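From: Helmi Väisänen
To: florura-bimanual list
Date: 2019-03-23
Subject: Re: [florura-bimanual] Finger sets: can we please pick one

Blomqvist wrote:

> I have read the whole thread twice and I still don't know which
> fingers people are using. Half of you say the soft ones, the other
> half say the angular ones, and Prandville says "it depends", which
> is what Prandville always says. Could somebody who has had both
> sets on the same pair of arms please post what happened? Not
> impressions. Numbers, if you've got them. Also, did anyone get to
> the bottom of the wrist camera dropping out? Ours does it every
> time the forearm comes up past horizontal and I'm about to blame
> the weather.
>
> And is it worth moving the cameras closer to the fingers, or is
> that just one more thing to knock off?

Right, I'll bite. I had both sets on the same arms for a fortnight, with the same controller and the same operator (me, with a cold for the second week, so discount accordingly).

The short version is that I'd keep the angular black fingers for anything two-handed and stop arguing about it. The longer version has some grumbling in it.

The test was the handover-and-hold business we all agreed on at Villska and then all did differently. Both grippers come in from their own side, close on one object, hold it just clear of the floor of the cell, and then the left lets go. I did 81 runs per finger set, split over whatever objects were lying about. With the soft set I lost 26 of them. With the angular set I lost 15. Before anyone prints that out and frames it, a decent share of the losses in both columns were my own doing, mostly from letting go with the wrong hand. I left them in because a real operator is going to do that too.

What the totals hide is where the failures sit. The soft fingers are lovely on anything with a flat side. You squash on, they squash back, everyone's happy. On curved things they wrap nicely with one hand and then become a nuisance as soon as the second hand turns up, as the pads run into each other long before either has a decent grip. You end up steering one set of rubber with another set of rubber. 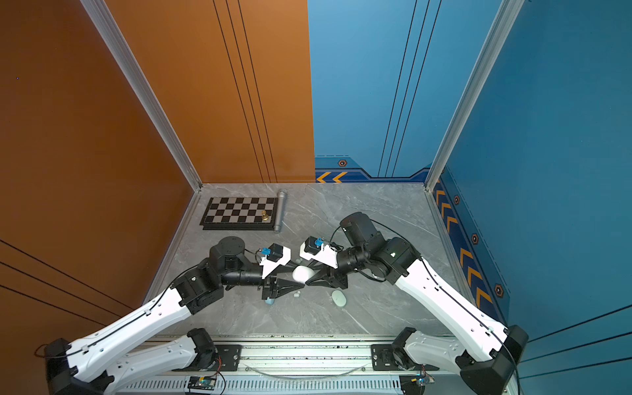
The egg shape is the one that settled it for me. With the angular fingers you can bring both hands in low and still have room to see what each tip is up to. You do need to be gentle with the closing force, and the default current limit in the controller is set for somebody who hates eggs. I dropped it to a bit over half and stopped seeing the thing squirt out toward the chessboard. If you leave the limit where it is, your results will look worse than mine, and I will be unbearable about it.

On the cameras. I've got one on each gripper, on the white mounts, and yes, Blomqvist, I did try shifting them closer. You gain a nicer view of the tips and lose the view of everything you're about to run into. When both hands are working on the same small object, each camera mostly sees the other gripper anyway, so the extra closeness buys you a very detailed look at somebody else's knuckles. I put them back. If anyone wants to try a steeper angle on the mount I'd be glad to hear about it, but I'm not printing another batch this month. The last batch came out colour-matched to nothing and shaped like a disappointment.

As for the dropouts, it wasn't the weather. Mine was strain on the cable at the wrist. I'd tied it down neatly all the way up the forearm, very proud of myself, and left no slack where the wrist turns over. Give it a proper loop there. It looks untidy and catches the eye of every visitor, but I've had no dropouts since. If yours still goes when the forearm comes up, try swapping left and right cables before you start on the software. Prandville spent most of a week in the driver and the fault moved arms with the cable.

Two other things, while I've got you.

The arms are mirrored on the rail but the calibration isn't, whatever the setup notes say. My right one was up to 2 mm out after a finger change, which doesn't sound like much until both hands are supposed to arrive at the same spot. Rehome both after every swap. I did my first batch without and had to bin it, so the figures above are from the second go.

Also, could whoever maintains the shared object list please decide whether the computer mouse is in or out? I've been using a shape about that size as a stand-in and it behaves quite differently depending which way up it lands. If it's in, we need to say which way up it starts. If it's out, I'd like that afternoon back.

I haven't touched the chess piece with either set in any organized way. I poked at it a few times with the angular fingers and it went over more often than I'd care to admit on an archived list. That's probably a one-handed job and I'd rather somebody patient took it on. Blomqvist, you did say you wanted numbers.

I'll put the run log up with the April files, once I've fixed the column where I apparently typed "left" for an entire morning.

Cheers,
Helmi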